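9 April 2024
By Siiri Karppinen

Witold Borkowska changes the finger pads first. Always. Then he goes back to the screen and runs the cell in simulation, wrist view only, before anything moves for real at the Dustley shop.

Open, close, open. He wants both fingers to travel the same distance. In February one side lagged by 2 millimeters and the cell dropped parts for most of a shift. Took 43 minutes to find the cause, a worn screw behind the left pad.
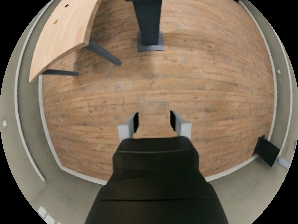 Fingers open, nothing in the grip: the simulated wrist view, with table at upper left.

"If it looks crooked in there, I dont touch the real one," he says.

Then grease. Then the cable, checked by hand along its whole length, slow, no gloves. The checklist runs to 18 lines and he has it taped inside the cabinet door, coffee stains and all. Next up is the Findholm cell, same gripper, older contoller.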